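Planda grippers — upkeep meeting, November

Present: Uchenna Isah (chair), Tobiloba Chukwu, Efe Akinola, Oluwaseun Adeleke (notes)
Apologies: Chukwuemeka Adeleke

1. Last month's actions
Finger screws all retightened. Spare springs from Coppens have arrived and are in Efe's drawer.

2. Finger wear
Tobiloba has been through the log and is delighted with the new ribbed fingers. Pair 47 has passed 2000 closes and still grips a plastic cup first time, which the old smooth ones never managed past a few hundred. Agreed to carry on to 52 pairs before ordering again. Efe asked that both fingers of a pair be changed together, always.

3. Markers
Good long chat about this one! The square marker on top of each gripper must sit flat and be pressed down at all four corners. Work is done at the table with the pink-and-white checked top, by the white shelving where the cases are kept.
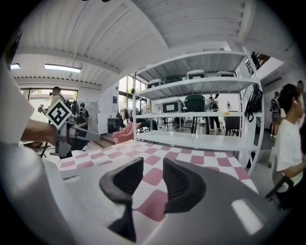

4. Cleaning
Dry brush between the ribs after every session, damp cloth on the housing only. Uchenna tried the soft brush from the Andia kit and loved it — order two more.

5. Actions
Efe: brushes.
Tobiloba: print spare markers, update the log sheet.
Oluwaseun: send these notes to Chukwuemeka.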